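Home | Features | Making & Mending | Back Issues | Subscribe
Search this site Go

The second life of a dull grey panel

Inside the Dusbridge workroom where sheet metal and moulded plastic get taken apart, looked over, and put back together again

Half past eight, kettle on, and the first panel is already on the table. No chat yet. Someone runs a thumb along the edge of it, stops at a bent bit, grunts. Pliers. Next.

I'd come to Flallow expecting noise. Presses, grinders, men shouting over things. What you get is carpet. Proper office carpet, dark grey with a pattern in it, the sort you'd find in the accounts department of anywhere. The firm took over the floor from a letting agency and never pulled it up, and now they swear by it. Drop a clip on concrete and it's off under the racking for good. Drop one on carpet and it stays put, more or less. Kinder on the knees as well.

Flallow does panels. That's the short version. The longer version is that it takes in backing panels and plastic surrounds from machines, cabinets, heaters, vending units, anything with a skin and a skeleton, and works out which can go back into use. Some come from clearances. Some come from factories with a batch that didn't fit and no time to find out why. A customer called Doritz sent a pallet of 400 in June and wanted to know, in writing, what was wrong with each one. Took a good while. Most of them, nothing much.

It isn't glamorous work and they don't pretend it is. But stand there for a morning and you start to see it. By eleven I was turning parts over in my own hands and having opinions.

Why the ridges

Take a plain sheet of aluminium. Hold it at both ends. It flops. Now stamp a few ridges into it and try again, and it's a different animal, stiff enough to hang things off. Same metal, same weight, hardly any more cost once you've paid for the tool. Everybody in the trade knows this and has stopped noticing it. I hadn't, and I spent a silly amount of time pressing on things.

A straight ridge only helps in one direction, mind. Press across it and you get the stiffness, press along it and the sheet will still fold like a crisp packet. So designers make them turn corners. They step, they loop, they split and go round a hole and join up again. Some look like a railway map. Some look like a kid was let loose with a fork. There's nearly always a reason underneath, though it may have been lost three redesigns ago, and part of the job here is guessing at it before you go bending anything.

Then the holes. Small ones round the outside are usually fixings. Small ones in the channels could be fixings, could be drains, could be somewhere for a jig pin to go while the thing was being made. Big round ones let something through, a cable or a spindle or air. Slots are for tabs. You learn to read them, in a rough sort of way, and you learn to distrust your reading too.

I got it wrong straight off. Told the bench I'd found a drain hole. It was a drill slip.

The table matters more than you'd think

Ask what they'd save in a fire and it's the tables. Stainless steel, bought second hand from a catering kitchen that was closing, thin legs, small feet, polished tops. A bit heavier than they look and a bit lower than you'd want if you're tall, which I am, so by lunch my back was going.

Why steel? It's flat. That's it, that's nearly the whole answer. Put a panel on a flat top and push down at each corner. If it rocks, it's bent. No gauge needed for the first look. A wooden top gets dents and swells and after a year you're checking your panel against a table that's more bent than it is.

It wipes down, too. Swarf and grit are the enemy, one crumb under a panel and you've got a scratch the length of your arm. Every bench gets a wipe between jobs. Dry cloth, then a damp one, then the dry one again. Fussy? Yes. They've all had the phone call from the customer about scratches.

The shine has its uses. Light comes back up off the top and shows through every hole in the part at once, so a blocked one stands out dark. It's a nice trick and it costs nothing. Tilt your head a bit, look again from the other side, done.

Tables get turned to whatever angle suits, nothing in the room is square to anything else. I asked for a floor plan for this piece and got laughed at.

Black plastic, silver metal

Half the trouble isn't in the metal at all. It's in whatever goes over it.

Most of these panels have a partner, a moulded surround or tray that sits on the front or the back and carries the bits. Clips, wires, a catch, a window. The two were made in different places, often different countries, and they met for the first time on somebody's line. If the tooling was good they fit. If it wasn't, somebody with strong thumbs made them fit, and you find the evidence years later: a stress mark, a clip gone soft, a corner that's crept.

Plastic moves. People forget. It shrinks as it cools out of the mould, it grows on a hot day, it takes a set if you store it leaning against a wall. Metal moves as well but less, and not at the same rate, so a pair that lines up nicely in the morning may be grumbling by three in the afternoon. Designers allow for it by making one hole round and the next one a bit oval. When you see an oval hole, leave it alone! It's meant to be like that. There's a sign on the wall to this effect, and the sign has been there long enough to go yellow.

The method for trying a pair goes like this, and I wrote it down on the back of a delivery note so forgive the order.

Panel down first, ridges up, toward the back of the table so you've got room in front. Corners pressed. Run round the edge by eye, then by finger, gloves on as a stamped edge can be sharp and a bent one is worse. Surround laid on top, loose, no clips pushed home. Slide it about. Don't force it. Find the biggest round hole in each and see if they want to be friends. Then look through the windows and cutouts for metal where there ought to be metal and a gap where there ought to be a gap. 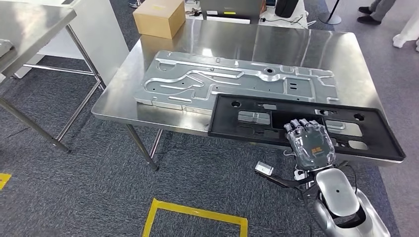

Clips, and the trouble with clips

Little metal things, cost pennies, cause most of the arguments. A clip grips once, beautifully. It'll grip twice if you're careful. Third time it's decoration. So the rule at Flallow is that nothing gets clipped until everyone's agreed, and anything that comes in clipped gets a dab of paint pen when it's undone so the next person knows.

They keep the spares in jam jars, sorted by shape. There are more than 30 jars. Some of them hold one clip. I asked why you'd keep one clip and got a look I won't forget. An old heater surround from Ivanov had come in missing exactly that one, apparently, and the search for it is still talked about over tea.

Getting one out without snapping the plastic takes a flat tool and patience. You lift from the side, never from the front. Warm the plastic a bit if it's cold out, a hand's enough, or leave it by the radiator while you do something else. I broke two. No one said anything, which was worse.

Straightening

Bent edges mostly come back. Duckbill pliers, tape on the jaws, small moves, working in from both ends of the bend toward the middle. Go at the middle first and you'll put in a kink that never leaves. Aluminium will forgive you a couple of times and then it cracks with hardly any warning, so if an edge has clearly been straightened before they tend to leave it. A wavy edge that holds is better than a neat one that splits.

Ridges are another matter. A crushed ridge is very hard to bring back and the panel won't ever be quite as stiff there. Out of each stack of 30 or so I watched go through, the crushed ones went to the scrap bay without much of a discussion. Scrap's not an insult here. Clean aluminium gets melted and comes round again as something else, and the price is decent enough that it pays for the biscuits. The plastic is harder to shift, black especially, and they're open about the fact that too much of it still ends up in a skip. They'd like that to change. So would I.

If you want to try it at home

You can, within reason. An old appliance, unplugged and properly dead, is as good a place to start as any. Leave anything with a microwave or a big capacitor in it well alone. You'll want a flat surface, a tray for fixings, thin gloves, good light coming from low down, and a phone to take pictures as you go becuase you will not remember which way up it went.

Start with the back panel. Have a look at the ridges before you look at anything else. Follow one with your finger and see where it goes, what it steps round, where it gives up. Put the panel on the table and push the corners. Then try the plastic over it, loose.

Flallow runs open mornings for the curious, 7 people at a time, 6 if somebody brings something large. You get a bench, a panel and a cup of tea, and you take your panel home if you like it. Mine's in the shed. It rocks slightly on the workbench and I've not yet worked out wether that's the panel or the bench.

Contact us | Advertise | © Dusbridge Making & Mending, all rights reserved | Back to top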